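Storing whole spices in a shared kitchen
Plavwood Residents' Help Pages: Kitchens and Pantries

Posted by Eirini Zervas, 15/05/2024
The residents' association at Dranirgate is revising its kitchen guidelines, last issued in 2020. The present text states that peppercorns and coarse salt must be kept in the refrigerator. Several households have objected. Is there a recognized basis for this rule, and what should replace it?

Malcolm Entwistle
Refrigeration is not required for either item. Peppercorns keep best in a closed container, in a cool and dry cupboard away from the stove. Moving them in and out of a refrigerator exposes them to moisture. Salt does not spoil, although it will clump in damp air. Grinders should be filled with small amounts and never held over a steaming pot.

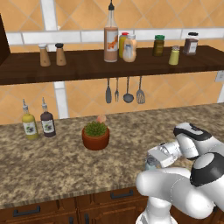 Salt and pepper grinders on a wooden shelf.

Bulk supplies should be labeled with the month of purchase. Ground pepper loses its aroma much sooner than whole and should be bought in small packages.

Iason Xenos
We keep ours in the cupboard. No complaints received. Please also see the page on flour and millet, as those do attract moths.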